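Learning to make a proper picnic in a new country

October 28, 2018

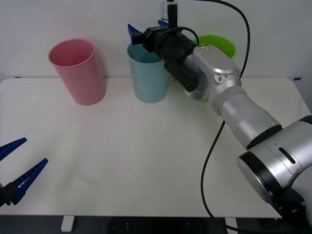 Why I am writing about picnics

When I moved to Australia, I thought I knew what a picnic was. In my family a picnic was a serious matter. We carried a folding table, a tablecloth, soup in a pot, and real plates wrapped in towels. My grandmother did not accept to eat on the ground. The first time I was invited to a picnic here, somebody wrote to me "just bring a plate", and I brought one plate, empty and very clean. I understood my mistake when I saw that all the other plates had food on them.

I have told this story to many people and I learned that I am not the only migrant who did it. So I want to write down some things I have understood since then, in case they are useful to another person who has just arrived and has received such an invitation.

The place

We live in a street behind the Distholm Reserve, and from our gate to the big fig trees it is 214 steps. I know this number because my son counted it for his school homework and after that he told it to us every time. The reserve has a pond, two gas barbecues that are free to use, and a toilet block which is cleaned in the morning and then, I think, not again.

For a long time I believed that the barbecues must be booked. There is no sign which says so, but in my country anything free and in good condition must be booked, so I waited for the sign to appear. In the end a neighbour explained to me that you just come and stand near it. If another family is cooking, you wait, and you can ask them how long they will need. Usually they say "we're nearly done, mate" and then they cook for another half an hour. It is a good time for cutting the salad.

What to bring

I used to bring too much. For our first picnic as hosts I cooked for two days, and my husband made the trip to the car four times. People were kind and ate a little of everything, but I saw that they were a bit frightened. Now I have a shorter list and I keep it inside the kitchen cupboard door:

A rug with a waterproof back
Bread, bought the same morning
One big salad without lettuce
Something cold with eggs
Fruit that is already cut
Water, more than you believe
Plastic cups in different colours
A bag for rubbish
Sunscreen, and a hat for each person, also for the ones who say they don't need it

The salad without lettuce is important. Lettuce becomes sad in the heat. I make mine with white beans, tomato, red onion, parsley and a lot of lemon, and it is better after it has waited for some hours. If I have time I add a jar of the roasted capsicum from Martinelli, the small grocery near the station. Their jars are dearer than at the supermarket but the oil inside is good and I use it for the dressing, so nothing is wasted.

The cups in different colours I learned from other mothers. Each child chooses a colour at the beginning and has to remember it. Before this system we had every cup half full and left in the grass, and each child was asking for a new one. There are still arguments, because two children want the same colour, but this argument happens only once and it is at the start, when the adults still have some patience.

The cool box

Here it is called an esky, and it took me a while to hear where this word begins and ends. We had first a very cheap one, and the ice was water before lunch. Then we bought a Condska from the end-of-season table. It is heavy and one wheel makes a noise, but last summer, on a day of 32 degrees, we still had ice when we came home for dinner.

I have one piece of advice for packing it. Put the drinks in a different bag from the food. The children open the drinks all the time, and every time the cold air goes out. I resisted this idea for a whole year because I did not want to carry one more thing - I was wrong, and now I say it to everybody.

The wind and the birds

My grandmother's tablecloth had small stone weights, in the shape of lemons, hanging from the corners. I laughed about them when I was young. At the reserve the wind comes up from the pond after lunch and takes everything that is light: napkins, paper plates, one time also a complete packet of flat bread. I have now the same kind of weights. I did not find lemons, so mine are strawberries.

The birds are another matter. The magpies walk between the people very politely and wait. The ibis does not wait. It put its long beak in my bag while I was sitting beside it, and took a sandwich which was still wrapped. Please close your bags.

What to say

For me the language was harder than the cooking. When somebody says "you shouldn't have", they are pleased. When somebody asks "can I bring anything?", you are allowed to say "maybe a drink", and it is not rude. I always answered "no, nothing", because at home the host must say no three times and the guest must bring it anyway. Here they believed me the first time, and came with nothing, and felt uncomfortable when they saw my table.

Also the time on the invitation has two meanings. If it says noon, the first people arrive at noon exactly and they are usually the ones with small babies. The others come when they come. I cook nothing hot before the second group.

The next one

In May we had our picnic with the people from my evening class at the Novudside Community Centre. We were 9 adults, from almost as many countries, and each person brought the dish that they call picnic food at home. There was rice wrapped in leaves, a cold potato omelette, a cake with poppy seeds, and one man brought a hot roast chicken under his jacket, on the bus. I asked for the omelette recipe and I have tried it three times, but mine still breaks when I turn it over. I think my pan is too old.

We want to do it again before the real heat begins. I have already written to everybody. I wrote "please bring a plate", and under it, in brackets, I wrote "with food on it".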